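Im April war der Bestand an Stiften so weit angewachsen, dass die alte Ablage nicht mehr funktionierte. Alles lag zusammen in einer Schublade: Textmarker, Fasermaler, Whiteboardstifte, dazwischen Minen und leere Hülsen. Ich habe das System umgestellt. Der folgende Text dokumentiert Kriterien, Ablauf und offene Punkte.

## Ausgangslage

Grundlage ist eine Holzplatte als Sortierfläche. Sie hat genug Platz, um die Stifte einzeln auszulegen, und das Auslegen ist der eigentliche Arbeitsschritt. Solange Stifte im Bündel liegen, sieht man weder Kappenfarbe noch Spitzenform zuverlässig. Die Sorten von Birik und Galance haben zudem fast denselben Durchmesser und lassen sich nach Gefühl kaum trennen.

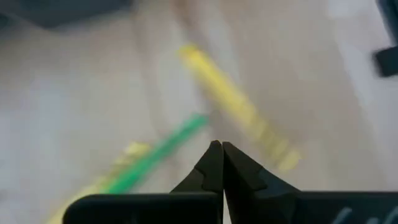
Gelb und Grün machen beim Sortieren die meiste Arbeit. Unter warmem Licht rücken helle Gelbtöne optisch an die weißen Schäfte heran, und Hellgrün wird leicht zu den gelben Textmarkern gelegt. Ich sortiere deshalb nur noch bei Deckenlicht mit neutraler Farbtemperatur und lege beide Farben zuerst getrennt aus, bevor etwas in eine Wanne kommt.

## Wannen

Vorher hatte ich Gläser und eine Blechdose in Gebrauch. Beide zwingen zur stehenden Lagerung. Bei Fasermalern mit nur einer Spitze zieht die Tinte dann je nach Richtung nach unten oder von der Spitze weg. Für Stifte mit 2 Spitzen ist die waagerechte Lage ohnehin die einzige sinnvolle. Also Kunststoffwannen, offen, ohne Deckel. Deckel hatte ich bei der Serie Idlow ausprobiert und nach kurzer Zeit weggelassen – sie lagen immer genau dort, wo die nächste Wanne stehen sollte.

Auf gerundete Ecken am Boden habe ich geachtet. In scharfen Innenkanten sammelt sich Abrieb von Spitzen und Kappen, und mit dem Lappen kommt man schlecht hinein. 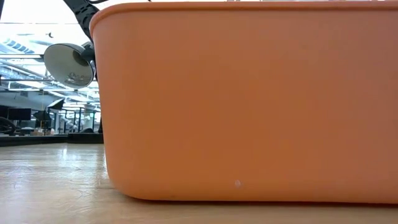 Womit reinigt man solche Wannen, wenn Tinte hineingelaufen ist?

Lauwarmes Wasser mit etwas Spülmittel genügt bei wasserbasierter Tinte. Bei Whiteboardtinte nehme ich Isopropanol auf einem Tuch, kurz gewischt und trocken nachgerieben. Scheuermilch macht die Oberfläche stumpf, und danach haftet die nächste Verschmutzung besser.

## Ablauf

1. Alle Wannen leeren und auswischen.
2. Stifte einzeln auf der Platte verteilen, Abstand mindestens eine Stiftbreite.
3. Kappen prüfen. Was nicht hörbar einrastet, wird aussortiert.
4. Strichprobe auf Papier mit 60 g/m², eine Linie pro Stift.
5. Ablegen, längs und mit den Kappen in dieselbe Richtung.

Die Wannen stehen dabei in einer Reihe in der Mitte der Platte, die Stifte liegen links und rechts davon. Das hält die Wege kurz. 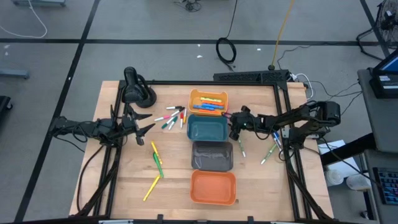 Befüllt wird immer nur eine Wanne, bis der Boden bedeckt ist, dann erst die nächste. Eine Verteilung auf mehrere Wannen von Anfang an habe ich getestet. Sie führt dazu, dass Sorten doppelt angelegt werden und man am Ende umschichtet.

## Offene Punkte

Die Zuordnung nach Farbe der Kappe ist bei weißen Schäften eindeutig, bei Nachfüllstiften von Adeleke nicht, dort weicht die Kappe vom Farbton der Tinte ab. Ich markiere sie vorläufig mit einem Streifen Klebeband. Die Beschriftung der Wannen steht noch aus, geplant sind Etiketten auf der Stirnseite, 50 mm breit.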